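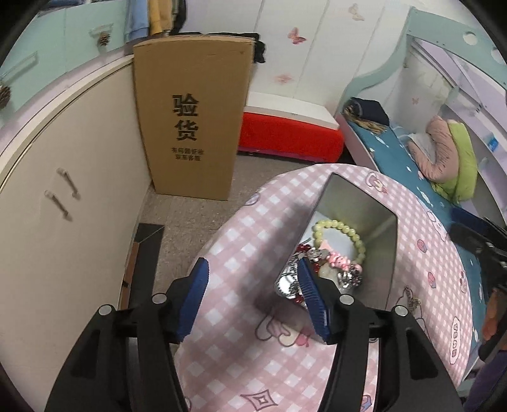 Stuck in Bulstead (text adventure) – hints please, no full solutions

marrowfat
OK so I've been playing Bulstead on and off since November and I am completely stuck at the tollhouse. I have the lantern, the wax seal and the goat. The toll keeper won't take the seal. He won't take the goat either (I tried, sorry goat). Score is 200 out of 352 and I've been wandering the same two rooms all evening. Can somebody nudge me without giving the whole thing away?

pell_mell
Have you tried reading the seal with the lantern off? That's all I'll say.

marrowfat
With it OFF? I get eaten by the thing in the culvert every time it's off.

pell_mell
You don't have to be in the culvert when you do it :)

Tobbit
I'm going to be the grump again and say the tollhouse is a bad puzzle. I finished Bulstead twice and both times I only got past it by typing random verbs. Nothing in the room text points you at the seal. Plirnosum had a puzzle very much like it and at least there the innkeeper drops a hint if you hang around long enough.

pell_mell
The room text does point at it! Look at the window. Then look at it again after dark.

Tobbit
"Look at everything twice" is not a clue, it's homework.

hao_fan_30
Agree with Tobbit on this one. I love old-style parser games and I'll happily draw maps on the back of an envelope, but Hao came out of the same little group of authors and it never made me guess a verb. Not once!

GSobczak
Genowefa Sobczak here, I did some of the testing on Bulstead. The keeper used to have a line about the window, and it was cut because most of us testers found it too easy. I argued for leaving it in and lost. So Tobbit, I'm half on your side, but I do think the puzzle is fair once you know night falls after 30 turns.

Tobbit
Wait, night falls? I thought that was only in the orchard.

GSobczak
Everywhere outdoors, and the tollhouse porch counts as outdoors.

Tobbit
Well, that explains a lot of my orchard deaths. Still think the line should go back in.

marrowfat
I GOT IT. Waited on the porch, lantern off, read the seal, and the keeper let me through, goat and all. Now I'm in the salt market and there's a man who only answers in rhyme. Is he important or can I ignore him?

pell_mell
Don't ignore him. Save first, though.

hao_fan_30
If you like him, play Wumadard next – the whole second half is people like that. I've got a map of it somewhere and I can type it up on Tuesday if anyone wants it.

marrowfat
Yes please to the map! Going back in now, the rhyming man just took my lantern.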